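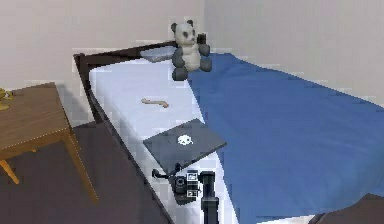 Waridell Opens Its Robot Purchase Planner to Small Buyers

Hi everyone, Angus Costigan from Waridell here. I usually leave these announcements to people who write shorter sentences than I do, but I've been living with this one and I asked to do it myself. Starting in November, our purchase planner is open to any care home, hotel or small lab that's thinking about its first mobile robot arm. Until now we only ran it for our bigger accounts, and I got tired of telling the smaller ones no!

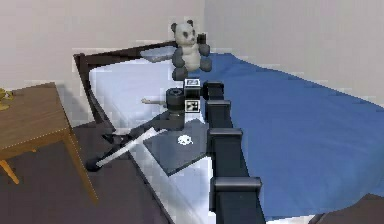 The planner puts your budget next to the jobs you want done, before you've signed for any hardware. You pick the rooms, we build them in simulation, and you get to see what an arm has to deal with in there. A bedroom is a good test, I think. With a bed on one side and a side table on the other, the arm is coming in along the mattress toward a panda plush up by the headboard, and you start asking useful questions about reach and floor space that never come up when you're reading a spec sheet. Several of our early users changed their shortlist at this stage, and one dropped a whole size class.

The starter plan costs $2,593 and covers 30 simulated room layouts, plus a written budget sheet with the stuff people forget: spare gripper pads, charging, staff training, the service contract in year two (please, please look at year two). If you need more than that, the larger plan goes up to 101 layouts, and we'll quote it for you once we've talked. 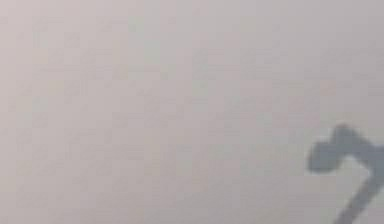 I also get asked whether you have to buy the arm from us afterward. You don't. Waridell sells arms, sure, but the budget sheet is yours, and you can take it to whichever supplier you like. Our partners at Narkitau checked the cost categories so they'd make sense to a finance office as well as to me.

The first 50 sign-ups get a planning call with me or with someone on the Maihi team, who built the room library and know it far better than I do. Bring your floor plan, even if it's a pencil sketch.

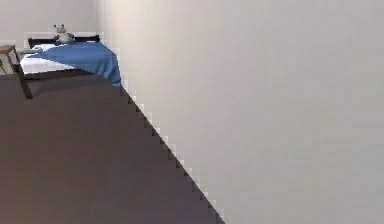 Bedroom simulation render: Waridell / Maihi room library

Bedrooms are ready now, with kitchens and laundry areas next on the list. Zovora, our leasing partner, will add monthly payment figures to the budget sheet too, so you can compare leasing with buying on the same page.

To sign up, use the contact form on the Waridell site and put "planner" in the subject line. Press questions can go to the same place, marked for Angus Costigan.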